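Trays on the big table

I moved the small trays off the kitchen counter in September and onto the big white table, and I have been meaning to write down how that went. The counter was always full. Mail, keys, the charger for the Mockus lamp, a jar of pens that mostly didn't write. A tray was supposed to keep it together and it only gave the pile an edge.
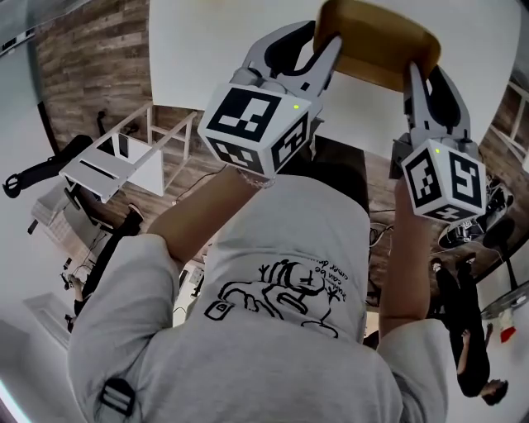
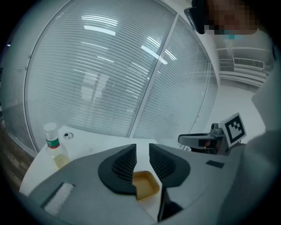
I own 5 trays now, which is more than I planned on. Two are from Fornitov, bought at the same time. One came with a Zultorance tea set and outlived the teapot. The other two were from a yard sale and have no name on them.

The Fornitov ones are the ones I use. They have a low edge, low enough that I can slide a stack of paper out without bending it. A deeper tray holds more but I stop looking at what is on the bottom. I found a parking receipt in the Zultorance one that was older than my current car.

My rule is that a tray gets one kind of thing. Mail in one, small tools in another. If something doesn't belong to either, it goes in the drawer or it goes out. I clear the mail tray in the evening, before dinner, and it takes less time than making rice.

For cleaning, I wipe them with a damp cloth and dry them right away. I tried the Flidlow wood oil on one of the yard sale trays. It smelled strong for 30 hours and left a tacky spot in one corner that still picks up lint. I won't use it on the others. Plain mineral oil from the drugstore did fine on the second one.

The table itself is easy to keep clean. It does show every coffee ring, so the mugs go on a coaster or stay in the kitchen. I put felt dots under the trays too, the small kind, and two have come off already. I need to buy more of those, and a better glue.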